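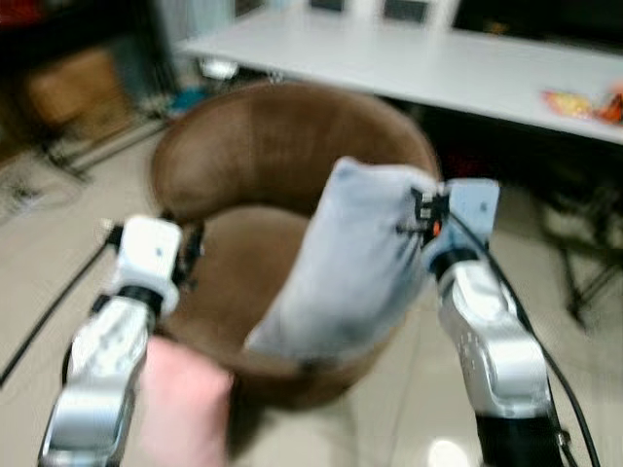

# Prido Upholstery Care Set

The Prido set is supplied by Ruvedex for the routine care of fabric-covered seating in reception areas, waiting rooms and residential homes. It is suitable for velvet, chenille and most flat-woven covers. It must not be used on leather, silk or any cover marked for dry cleaning only.

## Contents

- Soft pile brush with beech handle
- Crevice brush, 16 mm head
- Two washable cloths
- Mamani fabric cleaner, 800 ml
- Storage bag and printed care card

## Directions for use

Vacuum the seat, back and arms before applying any liquid. Test the cleaner on a hidden area and allow it to dry fully. Apply with a damp cloth, working from the seams inwards – never pour the product directly onto the cover.

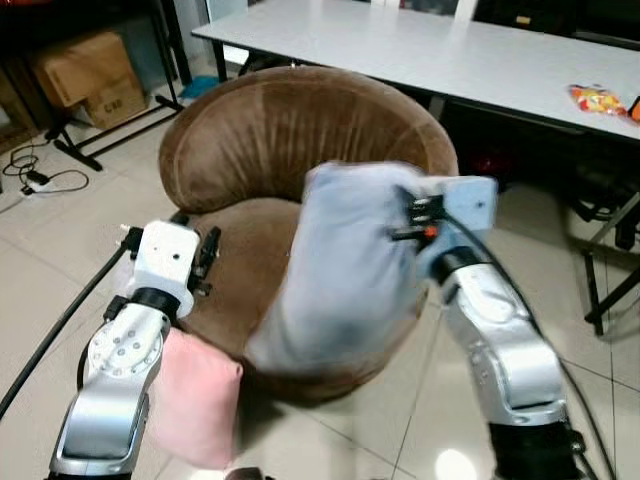 Velvet should be brushed in one direction while still slightly damp. Light and dark patches are a normal feature of the pile and do not indicate a fault. Persistent flattening may be eased with a garment steamer held well clear of the surface.

## Ordering

| Item | Code | Price |
|---|---|---|
| Complete set | PR-56 | £39.00 |
| Replacement cloths (pair) | PR-16 | £5.60 |

The Wetari stain remover is sold separately and should not be mixed with the Mamani cleaner. Orders from schools and care providers may be placed on account. Enquiries regarding trade terms should be addressed in writing to Sorin Krasniqi, Contract Sales. Prices are held until the end of June and exclude delivery.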